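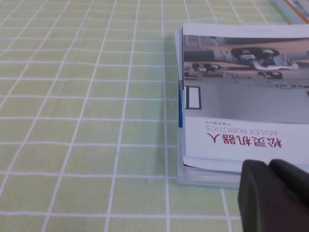
3.2 Materials and placement

Printed leaflets remain the main way that small museums tell visitors about other places nearby, and most of them are given out from a table or rack close to the entrance. Our study looked at whether the way a leaflet is set out changes how often it is taken. At the Risthorpe site the leaflets stood in an upright wall rack. At the Clarnivville site they were laid flat on a table. In the flat condition the brochures were kept as a stack in a clear plastic case, on a light green tablecloth with a grid of thin white lines (Figure 1), and a visitor coming from the wrong side would meet the cover upside down. We left the orientation free during the whole period and did not ask staff to correct it.

Figure 1. Brochures in a clear case on the tablecloth, flat condition.

The same leaflet was used at both sites. It was a folded sheet with a cover reading "AGILEX ROBOTICS" and "产品手册 V4", written by the Rahimi print office and set in a single typeface. A total of 2000 copies were printed in one run, so that paper and color would match. Half went to each site. Staff topped up the display before opening and recorded the number left at closing time. Copies found elsewhere in the building were returned to the store and were not counted as taken.

3.3 Procedure

The trial began in September and ran for 10 weeks. Both sites kept their normal hours. Staff were told to hand over a leaflet if a visitor asked for one but not to point out the display. Leaflets handed over in person were logged on a separate sheet and left out of the totals below.

We used the Prutus tally form, which has one line per day and a space for remarks. The remarks turned out to be more useful than we had planned for. Several mention school groups, which tend to take either no leaflets or a great many at once. We kept those days in the main analysis and ran it a second time without them.

3.4 Results

Visitors took 489 leaflets from the wall rack and 335 from the table. The order of the two sites did not change when school group days were removed. Uptake at both sites was highest in the last hour before closing, when people were on their way out — a pattern reported in earlier work on exit displays.

The difference should be read with care. The two buildings are not alike. At Risthorpe visitors leave by the door they came in through and pass the rack twice, while at Clarnivville the exit is through the shop and the table is passed only once. A better design would swap the two displays halfway through the trial. We could not do this because the wall rack is fixed.

Contact the editorial office | Copyright the authors | Back to top

Reading time: 3 minutes

Reader comments

We had the same trouble with school groups. In the end we kept their leaflets behind the desk and gave the teacher a bundle.

Did you look at the weather? Our rack empties much faster on wet days.

Would like to see the swapped version if you ever get a rack that moves.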